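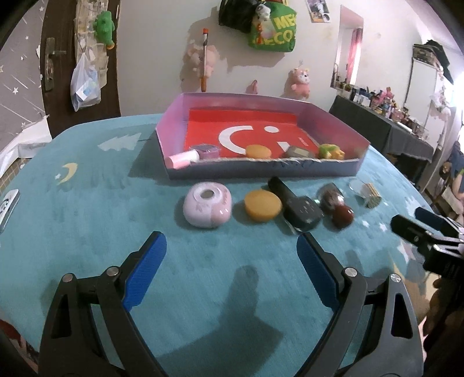
검색어를 입력하세요 검색 통합검색

소형 잡화의 탁상 정리에서 트레이 안팎 배치 기준에 관한 연구
생활공간설계 과제 최종 보고서 / Zusilden 조

1. 과제 개요

가정 내 소형 잡화는 크기와 용도가 제각각이어서 전용 수납 가구에 넣기 어렵다. 서랍에 넣으면 작은 물건이 큰 물건 밑으로 들어가고, 탁자 위에 그대로 두면 작업 면적이 줄어든다. 본 조는 얕은 사각 트레이 하나를 기준 용기로 두고, 어떤 물건을 트레이 안에 넣고 어떤 물건을 트레이 밖에 두는 것이 적절한지를 검토하였다. 대상은 조원이 집에서 가져온 완구류, 문구류, 욕실용품 및 소형 포장물이다.

과제는 9월에 시작하였다. 물건 선정과 배치 실험은 Brisa Quintero가, 기록지 설계와 집계는 나머지 조원이 담당하였다. 조 이름과 같은 Zusilden은 본 보고서에서 사용하는 배치 규칙의 명칭이기도 하다. 비교 대상인 기존 규칙은 지난 학기 수업에서 다룬 Barrera 분류표를 그대로 사용하였다.

2. 실험 공간과 재료

2.1 탁자
탁자에는 청록색 플리스 식탁보를 깔았다. 식탁보에는 흰색 나무 모양, 노란 초승달과 별, 작은 흰 별이 인쇄되어 있다. 무늬가 있는 천은 물건의 윤곽 파악에 불리할 수 있으나, 실제 가정의 탁자는 대부분 무지가 아니므로 교체하지 않았다. 플리스는 마찰이 커서 원통형 물건이 잘 구르지 않는 점도 고려하였다. 예비 실험에서 비닐 식탁보를 썼을 때에는 병과 테이프가 자리를 벗어나는 경우가 있었다.

2.2 트레이
트레이는 옆벽이 분홍색과 연보라색으로 된 얕은 사각형 제품이다. 바닥에는 빨간 매트를 깔았고, 매트에는 흰색 초승달 모양과 점 두 개로 된 웃는 얼굴 도안이 있다. 매트의 역할은 두 가지로 설정하였다. 첫째는 미끄럼 방지이고, 둘째는 빈자리 확인이다. 도안이 가려진 정도를 보면 트레이 바닥이 얼마나 찼는지 빠르게 판단할 수 있다.

2.3 대상 물건
트레이 안쪽 배치군은 연분홍색 원통, 작은 보라색 정육면체, 황주황색 원판, 회갈색 블록, 연두색 계열의 완구 조각이다. 바깥쪽 배치군은 분홍색과 흰색이 섞인 테이프 롤, 노란색 원형 스펀지, 흰색 표시가 있는 검은색 휴대용 기기, 광택이 있는 짙은 적갈색 둥근 병, 작은 투명 비닐 포장, 금색과 검은색의 작은 상자이다.

2.4 주변 수납
탁자 뒤쪽 왼편에 짙은 갈색 나무 문이 있다. 문에는 밝은색 물건이 든 투명 비닐봉지와 초록색 봉제 인형이 걸려 있다. 문걸이 수납은 본 과제의 측정 대상에서 제외하였으나, 탁자 위에 둘 수 없는 부피가 큰 물건의 대안으로 4.3절에서 간단히 다룬다.

3. 배치 규칙

3.1 Barrera 분류표
물건을 용도별로 나누어 같은 용도끼리 모은다. 완구는 완구끼리, 문구는 문구끼리 두는 방식이다. 용도가 분명한 물건에는 적용이 쉽지만, 스펀지나 비닐 포장처럼 쓰임이 여러 가지인 물건에서 판단이 갈린다.

3.2 Zusilden 규칙
용도 대신 형태와 사용 방식을 기준으로 한다. 세부 항목은 다음과 같다.

가. 내용물이 없는 단일 물체로서 한 손에 들어오는 것은 트레이 안에 둔다.
나. 뚜껑이 있거나 내용물이 있는 것은 트레이 밖에 둔다.
다. 한 번 쓰고 바로 제자리에 돌려놓는 물건은 트레이 앞쪽에 한 줄로 둔다.
라. 트레이 안에서는 앞쪽 벽을 기준선으로 삼아 채운다. 가운데는 마지막까지 비워 둔다.
마. 누운 원통은 벽에 붙인다.

라 항은 실험 도중에 추가되었다. 처음에는 트레이 안의 위치를 정하지 않았는데, 사람마다 가운데부터 채우는 경우와 구석부터 채우는 경우가 섞여 결과를 비교할 수 없었다. 앞벽 기준으로 통일한 뒤에는 기록지의 위치 칸을 단순화할 수 있었다.

3.3 트레이 앞줄
앞줄에 놓는 물건은 높이 순으로 세우지 않았다. 높이 순 배열은 보기에는 정돈되어 있으나 되돌려 놓을 때 순서를 기억해야 한다. 앞줄 물건의 간격은 손가락이 들어갈 정도로만 정하고 수치는 규정하지 않았다. 긴 물건은 비스듬히 눕히는 것을 허용하였다.

4. 결과

4.1 시행 횟수와 시간
참여자는 14명이며, 전체 유효 시행은 211회이다. 1회 제한 시간은 300초로 하였다. 제한 시간을 넘긴 시행과 물건이 탁자 밖으로 떨어진 시행은 집계에서 뺐다. 토요일에 실시한 시행은 기록지 양식이 달라 위치 칸만 사용하였다.

4.2 규칙별 비교
두 규칙 모두 완구류에서는 배치 결과가 거의 같았다. 차이는 스펀지, 비닐 포장, 소형 상자에서 나타났다. Barrera 분류표를 쓴 참여자는 이 물건들을 손에 든 채 멈추는 경우가 잦았고, 같은 사람이 다음 시행에서 다른 자리에 두기도 하였다. Zusilden 규칙에서는 상자와 비닐 포장의 위치가 일정하였다. 다만 스펀지는 가 항에 따르면 트레이 안, 다 항에 따르면 트레이 앞이 되어 규칙끼리 충돌한다. 본 조는 다 항을 우선하는 것으로 정리하였다.

4.3 문걸이 수납
봉제 인형처럼 부피가 크고 가벼운 물건은 트레이와 앞줄 어느 쪽에도 맞지 않는다. 투명 봉지를 문에 거는 방식은 내용물의 색과 대략의 형태가 밖에서 보이므로 라벨 없이 쓸 수 있다. 문을 여닫을 때 흔들리는 문제는 검토하지 못하였다.

4.4 색 대비
빨간 매트 위에서는 보라색 정육면체와 회갈색 블록의 색 차이가 충분하였다. 적갈색 병을 시험 삼아 트레이 안에 두었을 때에는 매트와 구별이 떨어진다는 의견이 있었다. 나 항에 의해 병은 밖에 두게 되므로 최종 배치에는 영향이 없다.

5. 한계

물건의 종류가 한정되어 있고 트레이도 한 가지만 사용하였다. 칸막이가 있는 Plutex 트레이를 비교군으로 넣으려 하였으나 크기가 맞지 않아 제외하였다. 조명은 통제하지 않았다. 또한 참여자 대부분이 같은 과 학생이어서 정리 습관이 비슷할 가능성이 있다. 장기간 사용 시 배치가 유지되는지는 이번 과제의 범위 밖이다.

6. 후속 작업

스펀지 항목의 충돌을 해소하기 위해 다 항의 문구를 수정할 예정이다. 매트 도안의 가림 정도를 단계로 나누어 기록하는 방법은 Drarkness 조와 기록지를 공유하여 다음 과제에서 시험한다. 기록지 원본은 조별 보관함에 있다.

문의: 생활공간설계 과제 게시판 | © Zusilden 조 | 맨 위로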